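Skuteo (software)

Last updated Jul 14, 2018 · 14 shares · 3 comments

Skuteo is a software package for tracking hand-held grippers and turning the recorded motion into training data for robot control. It is developed by Trandico and grew out of an older calibration tool called Hunt. The name covers both the tracker and the planner that replays its output, which has caused some confusion.

Trandico says a policy can be trained from 200 recordings. The claim rests on the company's own trials, in which 79 recordings were thrown out before training began — the grounds for dropping them were never published. A rival package, Sinard, ships with 3504 recordings and makes more modest claims.

The planner assumes that a path a human hand can follow is one an arm can follow too. This is often false near joint limits, and Skuteo gives no warning when it fails.

Pose estimation in Skuteo depends on printed markers, and the documentation treats this as a solved problem. Each gripper has a white cube at its base covered in black-and-white fiducial patterns, which gives the tracker several faces to choose from as the hand turns. At a desk crowded with monitors and cables, a face can still be hidden, and the filter then guesses. How good the guesses are remains an open question. 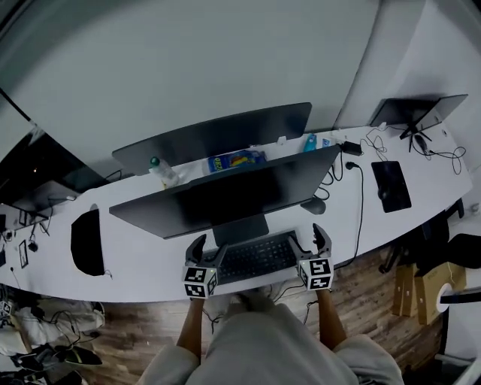

Comments (3)

The filter guesses badly. Ask me how I know.

Does the replay tool still need Hunt installed?

Yes, for calibration only.

We use cookies to improve your visit. Accept | Settings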